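Home | Visits | Couples | Archive
2 min read

Visit Report: Dilura Wedding Fair, Pacheco Hall

The Flullance Relationship Institute attended the spring fair in March. The organizers registered 483 couples, most of them engaged.

The morning session dealt with how partners first meet. A 90-minute workshop on money and family followed – it was full well before the doors closed. Brakon, the matchmaking firm, took questions on long-distance courtship.

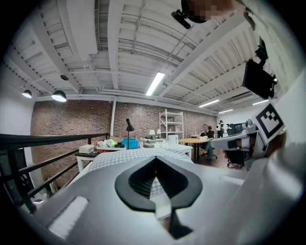 Gripper with square marker, one person leaning in.

Our delegation recommends a return visit next year, with 10 places reserved for newly married members.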